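Review: Kumwood K2 benchtop arm, after the brake fault

Reading time: 3 min

The Kumwood K2 is sold as a light-duty arm for kitchens, test benches and small prep areas. I ran one for 291 hours over a marble-patterned counter, on fetch-and-place work with ordinary household items. It is accurate, quiet and easy to program. It also sagged under power loss, twice, and that fault takes up most of this review.

Setup took an afternoon. The base bolts down at four points, and the controller wants its own outlet. The teaching software (version 2.07) loads without an account. Repeatability was within the published limit on every check I made, including the last one. The two-finger gripper from Pakton is a separate purchase and worth having. Its pads hold smooth lids better than the stock pads do.

The fault appeared at hour 43. I cut power with the E-stop during a slow approach. The shoulder brake should engage at once and hold the arm where it is. The shoulder held, but the elbow kept moving and the gripper settled downward by 18 mm before stopping. No alarm was logged. On restart the controller reported the elbow as "in position," which was false, and it accepted a new move command without asking for a homing cycle. 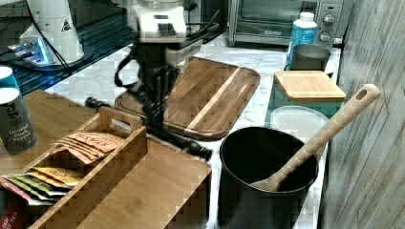
The second event was at hour 207, with the same sequence and a slightly larger drop. After that I set the minimum approach height to 60 mm in software and stopped putting my hands under the arm unless it was parked on its rest. Neither step is in the manual.

Clorken, the distributor, sent a replacement elbow module in March. The old one had a brake disc with a glazed face. Their service note blames grease moving out of the adjacent bearing in units mounted with the shoulder tilted forward. The manual allows that mounting and shows it in a drawing. The new module has an extra seal. It has held on every stop test so far, at low and full speed, with an 800 g load.

The hardware is fixed as far as I can tell. The software is not. The controller still trusts the last stored joint value after an emergency stop and does not compare it with the output-side encoder. A brake can wear for other reasons, and the operator will get no warning. I would want a forced position check on restart before putting this arm near people.

Other notes: the cable sleeve is stiff and drags at full reach. The fan filter is hard to get at. The pendant screen is readable in sunlight.

Buy it only with the revised elbow module, and check the seal before mounting. Owners of older units should run a stop test at low height with nothing under the gripper.

Rating: 3 out of 5

Related reviews
Lūse L4 tabletop arm: long-term test
Pakton two-finger gripper and pads
Wiring an E-stop on a shared bench
Three pendant holders compared

Comments (3)

benchrat: Same drop on mine, upright mount, so I'm not convinced by the tilt explanation. Clorken swapped it anyway.

t_oakes: Does the restart check exist in the 2.1 beta? The release notes mention "encoder validation" and nothing else.

millwright_b: Tried it. It only runs at cold boot. After an E-stop you get the old behavior.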